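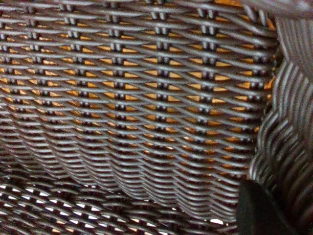 ### 3.2 Baskets and storage conditions

We bought two woven baskets of the kind sold for bread or fruit, both from the Ekonberg shop. One is orange-tan and the other is dark brown. Both are rectangular, with a braided rim and looped handles.
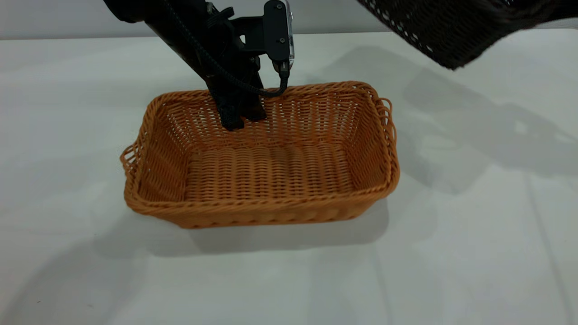 The households were visited by Lanying Lu in April. Of the 143 households, 70 kept bread in an open woven basket, and most of these did not use any cloth under it. For this reason we also tested the baskets without a cloth - the bread lay directly on the weave.

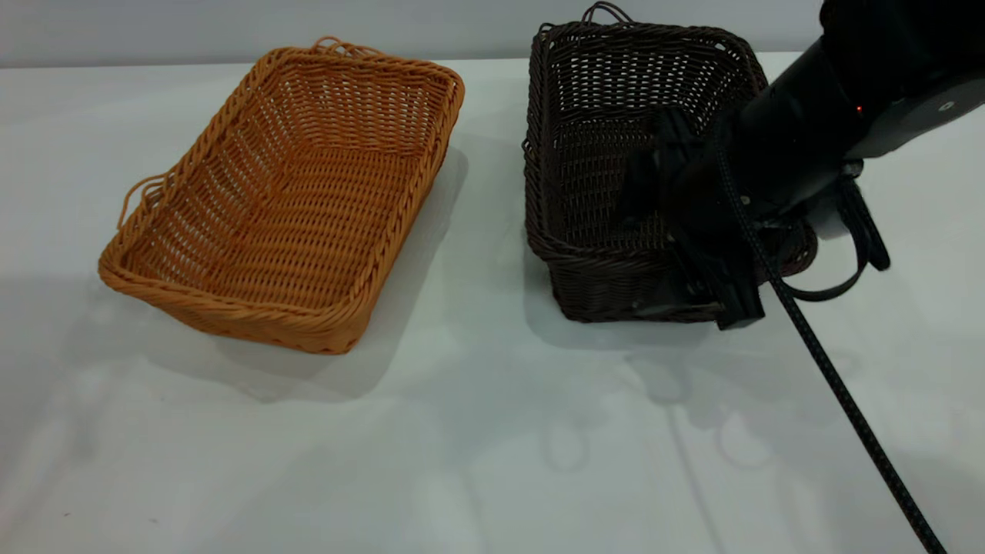

Between trials each basket was turned over and tapped 30 times above a white tray, and the crumbs were collected with a soft brush and weighed. The weave has many small gaps, so a part of the crumbs stays inside after tapping. We treat this part as a separate value (Fig. 2).
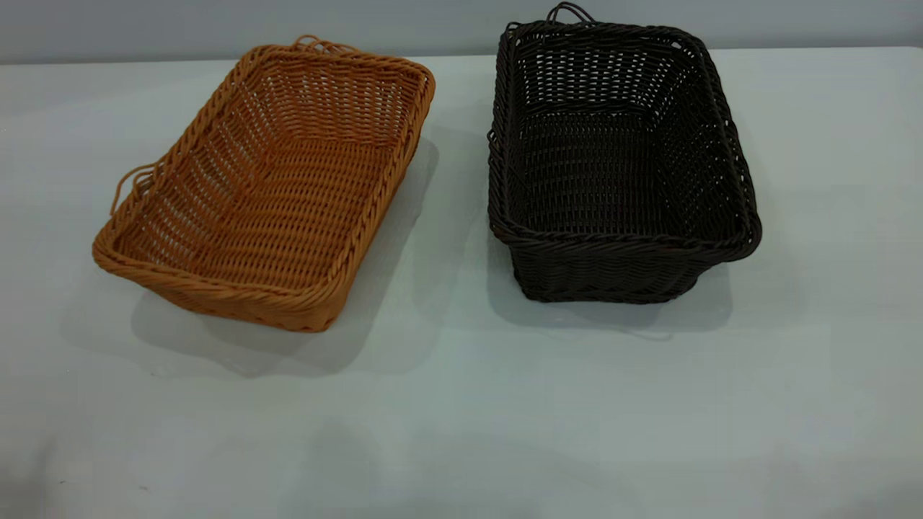 **Figure 2.** The orange-tan basket (left) and the dark brown basket (right) on the table.

The color was expected to matter only for the judges, who find crumbs more slowly on a light weave. Vsevolod Savchuk repeated the weighing for 30 trials, and his values were used where the two readings did not agree. The Mivach loaf was used in all trials.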